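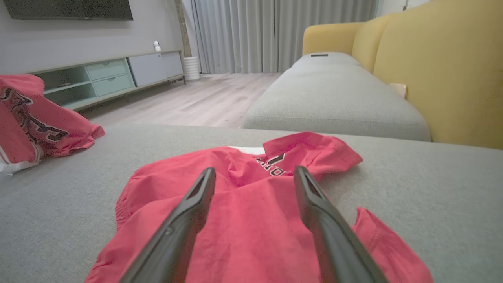
La segunda vida de la camiseta

Diciembre, siete de la mañana, y en el taller de Usuga ya huele a vapor. Planchas encendidas. Café de termo. Una radio que nadie apaga y que a estas horas solo da el tráfico. El taller arregla ropa deportiva desde antes de que hubiera palabra elegante para eso; ahora lo llaman circularidad y vienen a hacerles entrevistas.

Chun-hung Cheung lleva la mesa de entrada. Mira la prenda, la gira, mete la mano por dentro, tira de la costura del hombro. Diez segundos, no más. "El poliéster no se muere, se aburre", dice, y la deja en una pila. Lo que falla casi nunca es el tejido. Falla el cuello, que cede. Falla el número, que se cuartea. Falla la axila, claro, y de eso hablaremos luego.

El negocio, para entenderlo rápido: la gente tiene cajones llenos de camisetas de equipos. Del barrio, del colegio, de una liga de empresa que duró una temporada. No se usan y no se tiran. Hay cariño ahí, o culpa, según a quién le preguntes. Usuga cobra por dejarlas ponibles otra vez. Tres arreglos por prenda como máximo; si necesita un cuarto, se devuelve tal cual con una nota.

Lo del número

Los dorsales son la mitad del trabajo. Los antiguos iban cosidos y aguantan lo que les echen. Después llegó el vinilo planchado, más barato, más rápido, y con él las grietas. Secadora a tope, plancha por encima, y adiós al nueve. Cheung despega los restos con calor suave y una espátula sin filo, muy despacio, porque el pegamento viejo se lleva el color si uno tiene prisa. Luego se vuelve a poner el número. O no. Cada vez mas clientes piden dejar la sombra, esa silueta más oscura donde el sol no llegó nunca.

"Al principio me parecía una dejadez", cuenta. Ahora le gusta. Ha guardado una así para él, de un equipo que no diremos porque en el taller hay opiniones.

Rojo que destiñe

Capítulo aparte. El rojo es el color con peor fama del lavadero y se la ha ganado. En algodón, sobre todo: los primeros lavados sueltan tinte y lo que iba blanco sale rosa. En sintético el problema es otro, el tinte se mueve con el calor. Agua fría, entonces. Del revés. Sola las primeras veces. Nada de dejarla hecha una bola húmeda en la bolsa del gimnasio hasta el día siguiente, que es lo que hacemos todos.

Suavizante tampoco. Deja una película en la fibra y la prenda técnica deja de hacer lo suyo, que es sacar el sudor hacia fuera. Y ahí vuelve la axila. El olor que reaparece a los cinco minutos de ponérsela limpia es grasa y bacteria agarradas al tejido. En el taller la dejan en remojo una noche con percarbonato si el color lo permite, y con un jabón neutro si no. Secado a la sombra, en percha ancha.

Un barrio de agujas

Usuga no está sola en la calle. Enfrente abrió Ternier, que solo hace cremalleras y bolsillos, y dos puertas más abajo queda Presberg, mercería de las de cajoncitos, con hilo de poliéster en tonos que ya no se fabrican. Se mandan clientes unos a otros. También se pelean por el vado, pero eso es otro artículo.

El pasado invierno montaron entre las tres casas unas tardes abiertas que bautizaron Nultano, a partir de las 6, con las mesas fuera si no llueve. Uno trae lo que tenga roto y aprende a coserlo. La primera vez hubo cola. Vino un entrenador con las equipaciones enteras de un infantil, dos bolsas de basura llenas, y se fue cosiendo él mismo los bajos, bastante mal, muy contento. Una señora de 98 años enseñó a media calle el punto invisible y corrigió a Cheung delante de todos. Él lo cuenta aún con un poco de vergüenza.

¿Sale a cuenta? Depende. Una camiseta nueva de marca cuesta bastante más que un cuello nuevo, y una de imitación, menos. Contra esa no se compite. "El que quiere otra se compra otra", dice Cheung sin levantar la vista. Quien entra aquí quiere esa.

A las 4 de la tarde baja el ritmo y se repasan las entregas. Papel de seda, etiqueta con el nombre, el arreglo anotado a lápiz. Hay recogidas atrasadas desde el verano, y en el estante de arriba, algunas de antes. No las venden. Se les pasa el cepillo de vez en cuando y se vuelven a doblar.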